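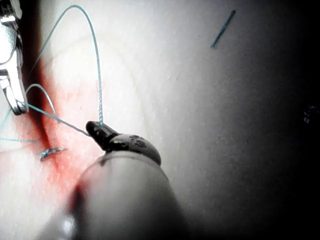 Figure 3. Wrist camera view during a suturing trial on the tissue-like practice surface, with the thread held between the two instruments and a tied stitch in the reddened area.

4.2 Does the gripper matter as much as claimed?

The case for the Vurketti jaw rests on one number. In its product notes, thread slip falls sharply against the older Pliketti jaw, and the notes credit the change to the angle and finish of the gripping faces. We wanted to see whether that held once the thread was under uneven load, as in Figure 3, where a straight strand joins the tips of both tools while the rest of the thread stands up in a loose arch. We ran 727 grasps in all, split between the two jaws, on the same arm and with the same controller settings.

Our first result looked like a clear win for Vurketti. It did not survive a second look. The Pliketti trials had mostly been run in January, before we replaced the drive cable on the left arm, and a slack cable lets the jaw open slightly at the end of a pull. When we dropped every grasp made before the repair, 212 remained. In that smaller set the two jaws could not be told apart on slip. We report both results, but we would not ask anyone to buy a gripper on the strength of the first.

Jaw wear is a second problem. Both makers test with new parts, and so did we. A jaw that holds well out of the box may do much worse after a month of knots, and nothing in our data speaks to that.

4.3 What the wrist camera can and cannot score

Slip was scored from wrist video by two readers working apart. The method is cheap and common, and we trust it less than we did when we began. The camera sits so close to the tool that the shaft takes up a good part of the view and is badly out of focus. Lighting is worse. In Figure 3 the whole right side falls into near-black shadow, and a strand passing through that region could move a good distance without either reader noticing. The blue-green thread shows up well against the pale surface and less well over the dark seam in the red area.

Loose pieces of thread caused more trouble than we expected. A short cut end, like the one at the upper right of Figure 3, was read as live thread by the Dedness tracker in several trials, and the tracker then logged a slip when the tools moved and the piece stayed put. Turning the tracker's confidence limit up removed most of these errors, along with a fair share of real slips. We ended up using the tracker only to flag clips for the human readers.

The readers had their own limits. Jibrin's log for Jun 26, 2020 lists 5 clips in which they disagreed on whether the thread had moved in the jaw or the jaw had moved with the thread. From a single view there is often no good way to settle this. We marked such clips as unscored, which probably flatters both grippers.

4.4 Controller effects

Lazăr and the stock controller were compared on the same task with the Vurketti jaw only. Lazăr gave smoother motion on the long pull that tightens the knot, and both operators said they preferred it. Preference is weak evidence here, as neither operator was blind to which controller was running. Knot quality did not differ in any way we could measure. A flat knot with short tails, such as the one in Figure 3, counts as a pass under our rules, but those rules say nothing about how much load it will bear. Pull tests on finished stitches would answer that, and we did not run them.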